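### 3.2 Steaming and plating

Buns came from Platard, frozen, bag of 24. All from the same December batch — we checked the labels. The Kadby kitchen has one long worktop and a wall socket at either end, so the steamer stays put between sessions. Water filled to 300 ml, lid on, 30 minutes on the dial. Longer than the packet says, but the shorter times left a cold middle in the pilot.

Lid off, then wait. Buns moved to a plate one at a time, never tipped out. Tipping tears the skins and a torn bun can't be scored for surface (see Zaki protocol, step 4). Sticking was the main nuisance. Paper squares helped a bit, oil helped more but changed the colour so we droped it.

Plates were plain, round and large enough that the buns didn't touch. Touching buns weld together as they cool — pulling them apart takes the pleats with it. Scores went straight on to the Tornemora sheet, surface first, then shape, then weight. Weight last becuase the scales are in the next room.

**Figure 4.** Steamed buns, steamer basket and serving plate.

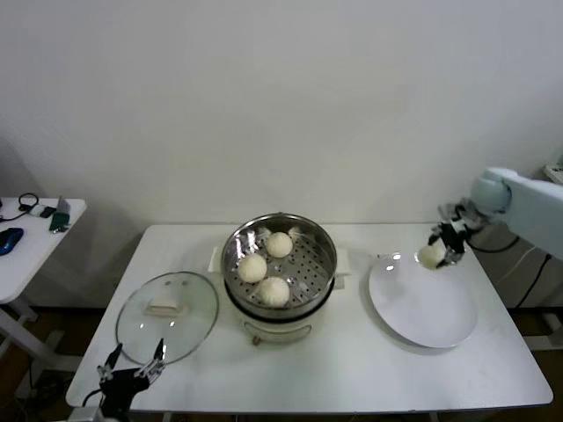
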